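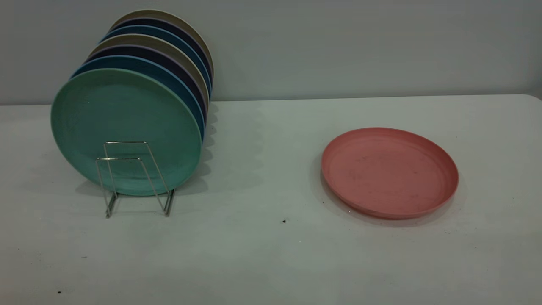 Planning and budgeting for a two-arm plate-racking station
Project report, Tove Riis
Supervisor: Svend Dalsgaard
2018-10-30

1. What the project was for

When I took this on I thought I would be spending the term programming, and I have ended up spending most of it with a spreadsheet, a tape measure and a great many supplier catalogues. I have come to enjoy that more than I expected! The job was to draw up a shopping list and a budget for a small station where two robot arms put dinner plates into a rack and take them out again, so that the second-year students have something sensible to practise on when the new room opens in December. The arms themselves were already settled before I came along. Everything else was mine to argue for: fingers, cameras, mounts, the table, the plates and racks, spares, and the long tail of screws and cable ties that no first draft ever includes (mine certainly didn't).

Svend gave me a ceiling for the small items and told me to treat it as real money, with a reason written next to every line. I have tried to do that, although a few of the reasons are a bit thin and I have said so where it applies.

2. Working out what we needed

I started from the task and worked outwards. A plate on edge in a rack is an awkward thing. It is thin and wide, it wants to roll, and its neighbours are only a finger's width away or less. So the first questions were about the fingers. Wide flat pads hold a rim nicely but don't fit between two plates, and slim tapered ones fit but have less surface to hold with. After a good deal of back and forth I put the tapered kind on the list, from Urkeveo, with a spare set for each arm. Raudsepp do a very handsome padded finger which I would love to have ordered, but their delivery time ran past the opening of the room and that was that.

The second question was how much the arms can see. With a big plate held upright, a good part of the rack disappears behind it for any camera looking from the front, and I hadn't allowed for this in my first draft at all. I had one fixed camera down and nothing else. The present plan keeps the fixed camera and adds a small one on each arm, with the brackets costed separately, and I would urge whoever does this next to cost the brackets separately too. They came to 146 euros, and I had pencilled in nothing whatsoever. 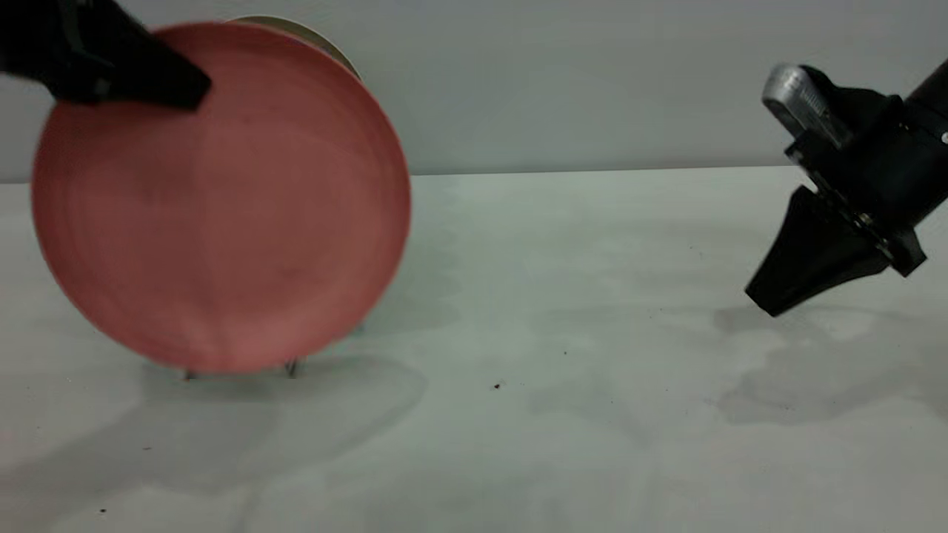
3. Plates, racks and table

It was tempting to leave this part until last and buy whatever the nearest shop had, but the plates decide so much else that I now think they should come first. My requirements were that they should survive being dropped, that they should come in several colours so that an instruction can name one, and that we should be able to get the same ones again next year. Plastic won easily over china. Zendstead sell them singly, which suits us, as I expect we will scratch some colours sooner than others.

For the table I asked for a plain pale top and a plain wall behind. I do recommend budgeting for cloths and cleaning spray as well, a line Svend laughed at and then signed.

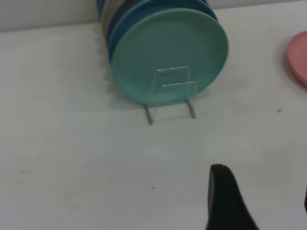
The rack was the line I rewrote most often. My first choice was a long draining rack from Jivel with a slot for every plate, and it would have been lovely for us humans, but it took up so much of the table that the arms would have had very little room to turn. A small wire stand is cheaper and leaves plenty of space, and I changed the order to that. It does have a drawback which I ought to be fair about: the crossbars run across the lower part of the green plate at the front, so a finger coming in low has metal in its way, and it makes better sense to plan for taking plates by the upper rim. The slim legs are a worry too, as they give very little to clamp on to if the stand turns out to slide about. I have put down a second stand and some rubber feet.

4. Where the money stands

With everything above included, the small items leave some 400 euros unspent. I would keep it back for fingertips and cable repairs and not let it drift into a nicer monitor, much as I should like one. Still open are the quote for the camera cables and the question of whether the spare brackets can be made in our own workshop. I have left both rows yellow in the spreadsheet, and the supplier emails are saved in the same folder under each firm's name.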